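DRIRENBY PUBLIC LIBRARY
Board of Trustees, Regular Meeting
Mar 26, 2018
Minutes

The meeting was called to order at 6:30 p.m. in the Myung Room. A quorum was present. Minutes of the previous regular meeting were approved as submitted.

Director's Report
Circulation at the Kutus Street branch for the month was 1,184 items. The summer reading program will run through the second week of August. The public printer at the main desk is out of service pending a part.

Old Business
Roof repair. Stosier has submitted a revised quote for the flashing above the children's area. A motion to approve an amount not to exceed $2,000 was seconded and carried. Work is to be scheduled outside story time hours.

New Business
Study tables. The Board reviewed a proposal to limit use of the tables on the second floor to 60 minutes when others are waiting. There are 26 seats on that floor, and staff report that most are taken by 4:00 p.m. on school days.

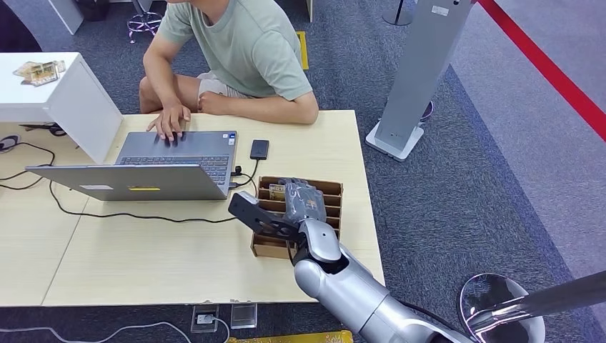
Public Comment
One resident asked that the limit not apply during exam weeks, saying that an hour was too short for students who come in by bus. The Board referred the matter to staff for a revised draft. Action on the proposal was tabled.

The meeting was adjourned at 7:48 p.m.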